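Pemero table arm, home version - my review after one August

I bought the Pemero arm for 1,381 dollars, together with the soft finger set from Lilum. The question in our house was simple: can a machine do the small chores at the table yet? My answer is "a few of them, slowly".

The setting up took me one evening. The manual by Gellov is clear, only the part on calibration is written for engineers and I had to read it three times. After this the arm learns a chore when you guide it by hand, and it keeps up to 400 movements in memory.

Moving a basket to the side so the table can be wiped is the chore I tried most. With a light basket it does well. If there is a cloth or a sheet under it, the fingers sometimes pull this also, and then everything on the table travels together.

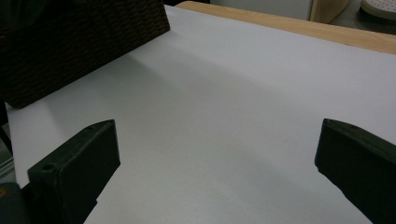
Folding is still weak. A tea towel takes 2 minutes and comes out like I would fold it with my eyes closed. Napkins are better. Cups I would not give to it, except plastic ones.

The noise is low - my neighbour's fridge is louder. The power cable is too short for our kitchen, so please measure before you order.

I give 3 stars out of five. For a small workshop which sorts the same parts every day it could be worth the money. For a family I would wait for the next model.

Trajkovski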